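**Re: [botalness-guests] Sheets for the July weekend**

Hello all, and a special hello to Sigrun, who I haven't seen on here in ages!

Sigrun Granström wrote (January 2018):

> Before we order new sheets for the guest house, could someone who has slept there tell me if the cream ones are still decent? I have 2,000 kronor set aside and would hate to spend it all on linen if we can get by. Also, do we need a second set for the small room?
>
> Sigrun

I stayed two nights at Botalness on my way home from my sister's, and slept like a log both times (the wind off the water does that to me). The cream sheets are fine, I think. They've gone soft the way old cotton does, and I'd be sorry to see them go. They do crease if you so much as look at them, but who is coming all that way to inspect our ironing?

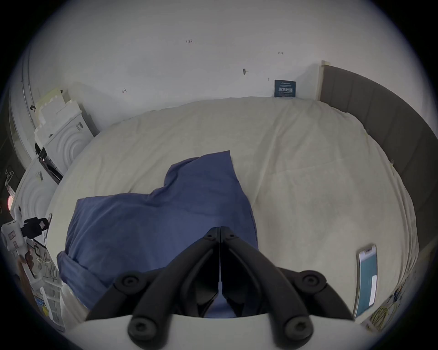

## What I'd buy instead

- Pillows. The ones in the small room are flat as pancakes, and poor Birger ended up folding his in half.
- One spare bottom sheet, so there's something to put on while the other is on the line. Wallin has them on sale now.
- A proper wool blanket for the small room. Even in July it gets chilly toward morning.

I'm happy to pick things up if somebody sends me the bed measurements. I meant to take them myself and then got talking with Jaruwan over coffee, and you know how that goes.

Warmest wishes,
Florence Gill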